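Taner Gezer
Short posts from the suture data project at Trindik

Some people asked what I do all day since I changed to the learning team. I will write a few posts. The short version: I sit at a console, I sew, and a computer keeps everything I do so that a model can learn from it.

Our goal for August is 1,000 recorded stitches. One stitch is one example. It starts when the needle is picked up and it ends when both tails are cut. Everything between these two moments must be in the recording, also the ugly parts.

The wrist views are the ones I check first. From the side everything looks calm, but near the metal you find out how much thread is lying in the way. 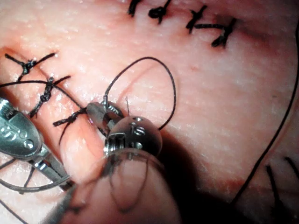 Wrist view, thread loop standing over the needle driver.

A loop like this is difficult for the model. Thread has no fixed shape, so two loops are never the same, and the old knots are black too. My colleague Wu wanted to change to colored thread. We discussed it a long time and stayed with black. Maybe I will regret it.

A question I get often: do you throw away the bad attempts? No. If I miss the thread and catch it the second time, the recording stays, and I mark the place where I corrected myself. A model which has only seen perfect hands does not know what to do after a mistake.

What we do throw away: recordings where one camera stopped, and recordings where the clocks of the cameras do not agree. Last month we lost 70 examples because of the clocks. I was not a pleasant person that afternoon.

Labeling is slower than sewing. For each stitch I write the start and end of every step – grasp, insert, pull, wrap, tighten, cut. We use a tool called Planix for it. It is a good tool, but I wish it would remember my zoom.
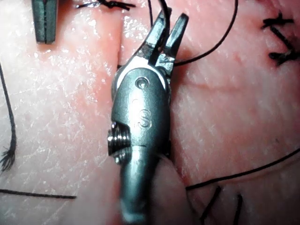 Jaws open in a narrow V, with the thread between them.

Is this "grasp" already, or is it still "approach"? Wu and I labeled the same 20 stitches separately and compared. On cutting we agreed almost always. On grasping we did not. Now the rule is written down: grasp begins when the jaws start to close, and not before.

Small advice if you do similar work: write the rule on the same day you have the argument. After a week each person remembers a different rule, and both are sure. 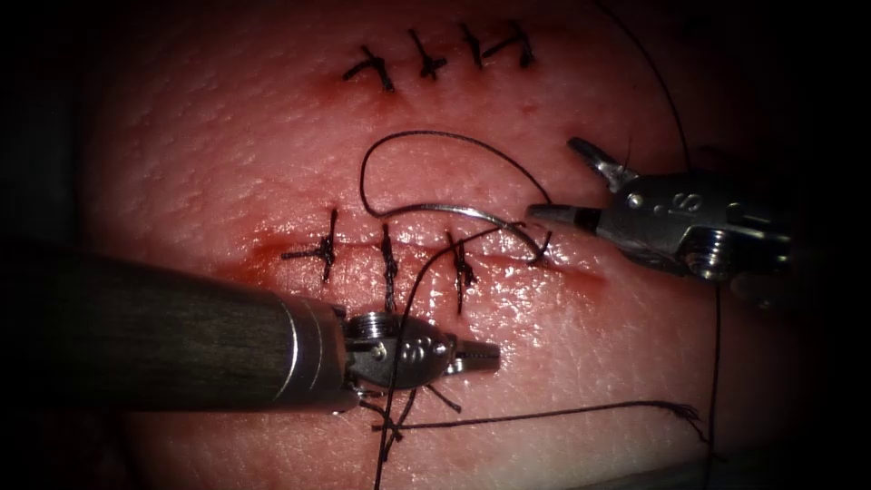 I record in blocks of 4 stitches and then I take a break, even if I feel fine. When I am tired my pulls become short and nervous, and I do not want the model to learn my tired hands. It has to learn from the good hours, with some honest mistakes in them.

Someone asked if the model can sew already. On our test pads it can pull the thread through after I place the needle. Wrapping for the knot is still weak – it makes the first turn and then it waits, like a person who forgot why he came into the kitchen.

Next I will change the angle of the pad between blocks. Until now I always put it the way that is comfortable for me, and I am afraid the model thinks the whole world is comfortable for me.

If you label surgical steps too, please write me which step names you use. We can still change ours before the second round.

Recent from Taner Gezer
Why our cameras did not agree about the time
Tasum, our first gripper dataset, and what I would do differently
Planix shortcuts I use every day
How long should one example be?
Learning to tie a knot with my left hand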